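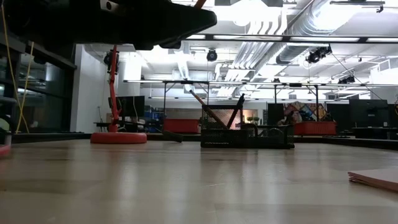
Teaching by hand, month two

The desk-tidying job has now been shown to the arm at Fanddale 775 times, which is more often than most of us have tidied a desk in our lives. Readers who joined after the January issue may like a quick recap. A person sits at the remote station, moves a pair of hand controllers, and the arm across the room copies the motion while everything is recorded. Do this enough times and the software we call Caruso tries the job on its own. Caruso is named for a tenor and performs with similar confidence, if not yet the same range.

The task is easy to write down. Take the things lying on the table, put them in the mesh organizer, leave the lamp alone. Our first estimate was that it would need one week. That estimate has been retired and is enjoying its time off.

Most of February went to the organizer. Wire mesh is mostly holes, and a depth camera has opinions about holes. Some days the rear compartment reads as a solid wall, and other days as a light fog. Our operators have learned to come in high over the back compartment, pause, and then lower the handle straight down. The pause matters more than we expected. Without it, the model learned to swing and drop in one motion, and the success rate for long handles fell to something we would rather show you on a chart with a generous axis.

Then there is the lamp. It stands a short reach from the organizer, it has a thin arm, and it is not part of the task. People steer around it without thinking, so our early demonstrations contained 11 slightly different ways of avoiding a lamp and no clear lesson about why. Caruso averaged them. The average of passing on the left and passing on the right is, of course, the lamp. We now ask every operator to pick the same side for a whole session, and we move the lamp between sessions so that the arm has to look for it.

A word about operators, who are the real subject of this item. We had assumed that the best teachers would be the fastest people at the controls. The fast ones make beautiful recordings, with long smooth curves and a small flourish at the end, and Caruso learns the flourish first. The slower ones hesitate, correct, back off an inch and try again, and those recordings turn out a better student. It has seen what to do when a grasp goes crooked. We have stopped deleting the clumsy takes, as long as they end with the item where it belongs. This has been very good for morale, particularly mine.

New this month is Wilik, a small script that lets an operator tap a foot pedal to mark the moment when a grasp is finished and the placing begins. Before Wilik, someone had to go back through the recordings and mark those moments by eye. Someone is delighted with the pedal. It does have one flaw, in that people who drive a stick shift keep pressing it with real feeling -- please be gentle, we only have 2.

We also tried hand guiding, where you take hold of the arm itself and walk it through the motion. For flat things such as folders this works nicely, because you can feel the moment when an edge starts to bend. For everything else it has a drawback: the teacher's own arms end up in the camera views, and Caruso came away believing that a sleeve was an important part of tidying. Hand guiding is on hold except for folders. The crew at Bestomau, who do all of theirs this way, say we should wear plainer sleeves.

Current state of play: short items go in reliably, long handles go in if they start out pointing roughly the right way, and small dark objects on the tabletop get picked up or pushed politely to one side, depending on the glare. We have asked about dimming the overhead lights. We have been told that other people work here.

Next up are 35 demonstrations with the organizer turned around, so the tall part faces the operator side. If you would like to record a few, sign up on the sheet by the remote station. Training takes one lunch break, and you don't need to be good at video games. Judging by the curves, it may be better if you aren't.

Posted 25/02/2022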